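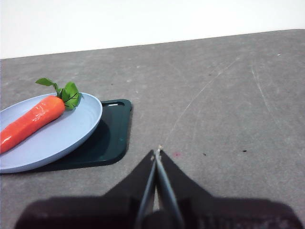 Skurerik two-finger gripper kit, bought from Sjöberg, 1674 kronor before postage. The bigger version is 2426 and I nearly went for that, glad I didn't, more on that further down. Fitted to the home-built arm at the Astwood workshop. Short version: good fingers, poor instructions, would buy again but grumbling. The fingers are the best bit of it. Slim, come in nicely towards the tips, hardly any gap left between them when they're nearly shut. Test piece is the toy carrot on the blue plate, over to the left with the green chopping board under it. It's a decent test because it tapers, so you find out quickly if you've been lazy about finger angle.

Build took me two evenings. Should have been one. The sheet that comes in the box shows the left and right fingers as mirror images and then numbers them the same way round, so I fitted them swapped, closed the thing up, opened it again, swore a bit. Screws are fine. The heads are soft though, use a driver that fits or you will chew them. I chewed two.

Wiring. One lead, one plug, goes in one way only. No complaints. It is a bit short if your arm has a long wrist like ours, I had to make up an extension from bits in the drawer. Sjöberg sell a longer one apparently. Didn't see it untill after.

Setup software is plain but it works. You set open, you set closed, you set how hard it is allowed to squeeze, save, done. The squeeze setting is a slider with no units on it whatsoever. Why. I ended up writing pencil marks on a bit of card so I could get back to where I was. Someone at Skurerik must know what the numbers are -- print them! 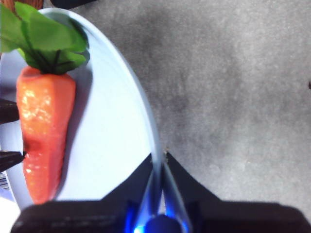 Reach and clearance is where I have to take some marks off. The housing is wide for what it does. Lovely thin tips, then these big shoulders behind them, and when the wrist is down low over a plate the shoulders get there at the same time as everything else. With a tip up against the side of the carrot you've got the left side of the housing already over the bottom of it and over the plate too. On an open table no bother. Inside a box or a drawer, forget it. The big version is wider again going by the drawing on their site, so that's why I'm pleased I saved the money. Blue light is very bright as well, I'd dim it if there was a setting. There isn't.

Compared with the Pristwood one we had on the same arm since May: the Pristwood was slower and had fat rubbery pads, forgiving, picked up nearly anything soft but useless on thin stuff. Skurerik is the other way round. Quick, precise, wants you to line up properly. If your aim is a bit off you're going to be nudging things about.

Noise -- quiet enough to talk over. Weight ok, didn't need to retune the arm much. Spares are sold seperately and the finger pair isn't dear.

Buy it if you've got an open bench and some patience with bad paperwork. Small one, not the big one. Order the long lead at the same time.

Posted Nov 18, 2019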